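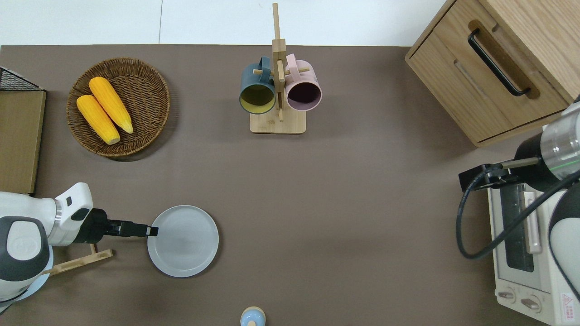 Two ears of corn in a woven basket, with a bamboo mug stand behind.

The Flulham congregation keeps its order of service in a ring binder, and the liturgy coordinator opened it before the first question was asked. The parish follows a harvest rite adopted from its sister church in Pavum. The text runs to 51 lines, including responses.

"The rite has two parts," the coordinator said. "The blessing of first produce comes before the readings. The common meal comes after the dismissal. They are separate acts and have separate rubrics."

The present wording dates from a revision approved in October. Before that, the parish used the Gowda translation, which gave the responses in a longer form. Attendance at the last service under the old text was 403.

"The Gowda text is accurate," the coordinator said. "It is hard to say aloud in a large group. People came in at different points, and the leader had to wait." 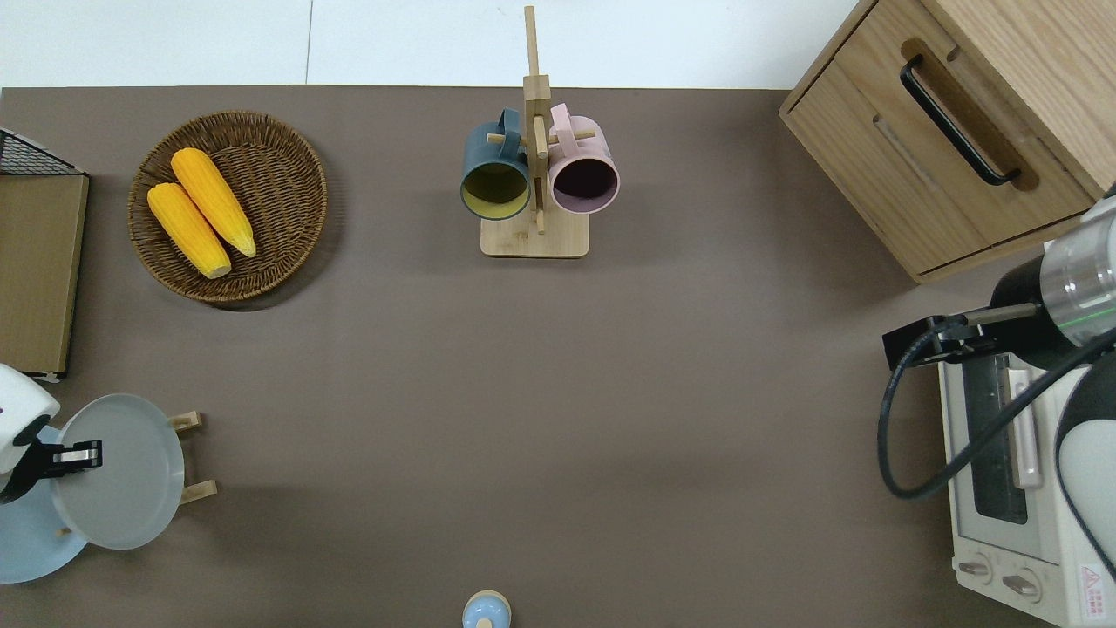

The revision shortened each response to a single clause. It also moved the silence, formerly placed before the blessing, to a point directly after it. The total time for the first part is now 20 minutes.

Asked whether the change altered the meaning, the coordinator turned to the notes at the back of the binder. "The petition is the same. The order of the verbs is different. In the older text the people give thanks and then ask. In ours they ask first."

The parish has no plans to revise the second part. A request to allow a spoken grace at each table, in place of the single grace from the front, was received on 2018-05-22 and is still under review. The coordinator expects a reply from Pavum before the next printing of the binder pages.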